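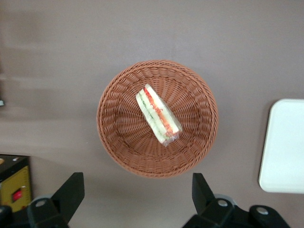 Volodymyr Romaniuk wrote the first version of Jomeo in 2008, as a spreadsheet. He was renting an apartment with two other people and they could not agree on who owed what for the electric bill.

"It had one tab and it was wrong," he says. "I was rounding in the wrong place, so every month somebody paid a few cents too much. My roommate caught it."

Jomeo is now a phone app for splitting household costs. You enter a bill, pick who shares it, and the app keeps a running balance for each person. It doesn't move money. Romaniuk says he gets asked for that more than anything else, and he keeps saying no.

"Once you touch the money you need a different kind of company. I'd have to hire people before I wrote a line of code. People already have a way to pay each other. They want to know the amount."

He runs the company, Kallavwood, from a spare bedroom, with one part-time developer who handles the Android version. Before this he worked at Gape, a small firm that made scheduling software for dental offices. He left in July, after a project he had been on for most of a year was dropped.

The app came out that fall with 400 users, most of them from a mailing list he had kept for the old spreadsheet. He won't give a current number. He says it pays his rent and the developer, and that some months are tight.

The free version covers one household with up to 6 people. The paid version costs $2 a month and adds more households, receipts, and export to a file. An earlier plan had ads in the free version. He tested it for a few weeks and took them out.

"The ads were for loans," he says. "Somebody is looking at what they owe on the gas bill and there's a loan ad under it. I didn't like it."

The most common complaint is about editing old bills. If you change an amount from three months ago, every balance after it changes too, and the other people in the household get a notice. Some users find the notices annoying. Romaniuk has made them shorter but doesn't plan to let anyone turn them off.

"If I change what you owe me, you should hear about it. I'm pretty stubborn on that one."

The next update will handle uneven splits by room size, and bills that cover part of a month when someone moves in or out. He has been working on the second part since spring. Partial months are harder than they look, he says, mainly on account of water bills, which in some cities come every quarter.

He still answers the support email himself, usually before 9 in the morning.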